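Oil finish on a wood salad bowl still tacky after two weeks

Posted in Woodworking > Finishing
223 views

kerf_and_dado
I turned a salad bowl from a walnut blank, 10 inches across and 3 inches deep, wall thickness a little over a quarter inch. Sanded to 320, wiped with mineral spirits, then finished with Cokard bowl oil (the can says tung oil with a citrus solvent). Three coats, one per day, applied with a folded cotton rag. That was two weeks ago. The outside is fine. The inside still grabs a paper towel, mostly in the bottom third, and there is a faint smell when I put my face near it.

The shop is an unheated garage. It was 48 degrees in there this morning and has probably been lower at night. I did wipe off the excess, but I waited close to an hour after each coat to do it, and by the third coat the rag was dragging.

Two things I need to know. Can this be saved without sanding back to bare wood, and is the bowl usable for food once it stops being sticky? I would also like to know whether the rim should get a different treatment, as it takes the most handling.

Fimstead
Your temperature is too low and your coats are too close together. Tung oil cures by taking up oxygen, and the reaction slows a great deal in the cold. At 48 degrees a one-day recoat puts fresh oil over oil that has barely started. The bottom of the bowl is worst because liquid drains there while you wait to wipe.

Try this before sanding:

Bring the bowl indoors, somewhere near 70 degrees with moving air. Leave it two days.
Dampen a rag with the same citrus solvent, or mineral spirits, and rub the tacky area until the rag stops dragging. Change rags often.
Dry with a clean cloth. Stand the bowl on its edge so air reaches the inside.
Wait a full week before you judge it.

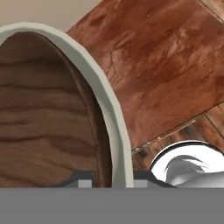 If it still grabs after that, go over the inside with a gray abrasive pad and a little solvent, working with the grain where you can. End grain soaks up more oil than side grain, so expect two patches on opposite walls that lag behind the rest. Do not add another coat to "pull" the old one. That advice gets repeated a lot and it only makes the film thicker.

Lay the oily rags flat outdoors to dry, or put them in a metal can of water with a lid. A wadded rag with drying oil on it can heat up enough to catch fire.

On food: wait for a full cure, 30 days at room temperature, longer for yours. No tack and no smell are the practical tests. Check the can for added metal driers and follow what the maker says. Tung oil comes from a nut, so keep that in mind if anyone at the table has an allergy.

The rim can have the same oil as the rest. Round the edge over slightly with 320 if it is sharp – finish wears through first on a crisp corner.

Pralosard
Just use mineral oil. It never hardens so you can't get this problem. Reapply when it looks dry.

Aydoğan
Mineral oil is fine on bare wood, but it should not go over half-cured tung oil. It will sit in the soft film and you will be stripping both. Clean off what is there first.

I had the same trouble with a maple bowl in November. Solvent wipe, then nine days on a shelf in the laundry room, and the tack was gone. The smell took until the fifth week. I wash it by hand with warm water and a drop of soap, and dry it right away.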